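# Stolletti hand-held gripper (maintenance)

The **Stolletti hand-held gripper** is a two-finger gripping tool carried by an operator and used on household cloth, mainly clothing and bed linen. 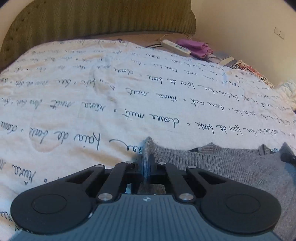 **How often does the linkage need to be serviced?**

The service interval is 3,000 closing cycles for the joints and 1,000 for the finger faces. Tools that handle wool or fleece are put on the shorter interval throughout.

## Construction

Two rounded black outer arms taper inward to narrow joints. Two straight inner links run between them, and the lower ends of the links are held by large silver screws on either side of the cover plate. Smaller pins mark the upper joints. The fingers meet from left and right and can take hold of a thin fold of knitted fabric, such as part of a sweater lying on a bed. The cover plate is grooved and widens toward its base.

The linkage was drawn by Elsa Holmgren at Magnusson, the firm that also supplies replacement pins. Assembly was later moved to the Letby workshop.

## Setup

A new or rebuilt tool is set up in the open position. The large screws are brought to hand tightness, the linkage is worked through its full travel ten times, and the screws are then tightened to the value on the workshop card. Both fingers should reach the center line together. If one arrives first, the screw on that side is backed off and the procedure is repeated.

Finger alignment is checked with a strip of thin paper. The strip should be held evenly along the whole contact surface and should not twist when pulled. A second check is made on ribbed knit, which shows uneven pressure more clearly than paper does.

## Routine care

Lint is the most common cause of slow closing. It collects around the pins and in the opening below the fingers, where it is removed with a soft brush and tweezers. Compressed air is not recommended, as it drives fibers deeper into the joints.

The finger faces are wiped with a damp cloth after each session and left to dry in the open position. Oil is used on the pins only, one drop per pin every 300 cycles. Oil that reaches the fingers will mark light fabric.

Small chips in the cover plate do not affect operation. A plate that has cracked through is replaced.

## Common faults

| Symptom | Usual cause | Repair |
|---|---|---|
| Fabric slips out of the fingers | Worn finger faces | Replace both fingers |
| Fingers meet off center | Uneven screw tension | Repeat setup |
| Clicking on closing | Loose pin | Fit new pin |
| Slow return | Lint in joints | Clean and oil |

Fingers are replaced in pairs. Pravesh Molefe's workshop notes record one tool in which a single new finger was fitted beside an old one, and the new face wore through after 1,438 cycles.

## See also

- Jeroditz cloth feeder
- Parallel linkage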